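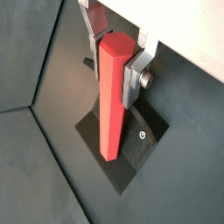 Can the hexagonal peg be bought on its own if one goes missing?

Single pegs are sold as spares by Clarnholm, in red only, and the hexagon is listed as part 113. Delivery to my address took 7 working days. The spare was the same length as the original to within what my calipers can resolve.

Clarnholm peg and foam board set: review

The set is sold as a shape-matching kit for bench exercises, fit checks and general dexterity work. I bought it to replace an older Lovdale set with painted pegs, which had begun to shed paint into the holes. My interest is in how well the parts fit and how long they are likely to keep fitting. I have nothing to say about its merits as a toy.

Pegs

The hexagonal peg is the one I use most. It is long and slender, with flat sides and a flat top. The finish is matt, so overhead lighting does not produce a glare line down the faces, and adjacent faces are easy to tell apart by shade. This helps when setting rotation by eye. The edges between the sides are crisp. The edges of the top are slightly chamfered, enough to take off the sharpness.

It stands upright unsupported on a level surface. On a tilted board it will go over with a light knock, as would be expected of the proportions. I weighed the peg twice at 59 g on a kitchen scale, which should be read as a kitchen scale figure.

A hexagon has six acceptable orientations in its hole, so the largest rotation ever needed is 30 degrees. Beginners find it easier than the square peg for that reason, although the smaller angles make a slight misalignment harder to spot.

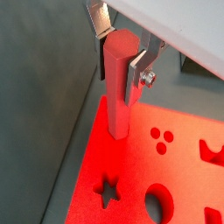

Hexagonal peg upright at the red foam board, with the three small round holes to its right.

Board

The board is red foam with a fine surface texture. Foam has one clear advantage over a rigid board: a peg presented slightly off square will still go in, because the wall of the hole gives. It has the matching disadvantage that the hole records every bad entry. After some 117 insertions of the hexagon, I could feel a small loss of grip at the rim. The peg still stood up without help.

The small round holes are grouped in a triangle and set close together. I would have preferred more foam between them. Nothing has torn on mine, but Ming-te Peng, who runs the same set at a busier bench, reports a split between two of his after a month of daily use.

Red pegs in a red board are a poor choice for contrast. Under a warm lamp the holes read as darker patches of the same colour, and depth is difficult to judge. A neutral white lamp placed low and to one side improves matters. Tiwari sells a comparable board in grey, at a higher price, and its holes are tighter.

Care

Wipe the foam with a barely damp cloth and let it dry flat. Solvent cleaners should be kept away from it. The pegs need only a dry cloth. The storage tray supplied is shallow and the lid does not latch, so mine live in a Flonance drawer box.

Verdict

Good pegs, adequate board. The hexagon in particular is accurately made and pleasant to handle. The board should be treated as a consumable, and Clarnholm should list it separately in a second colour. Aliki Kontogiannis asked them about this in July and was told that grey was under consideration.

Rating: 7 out of 10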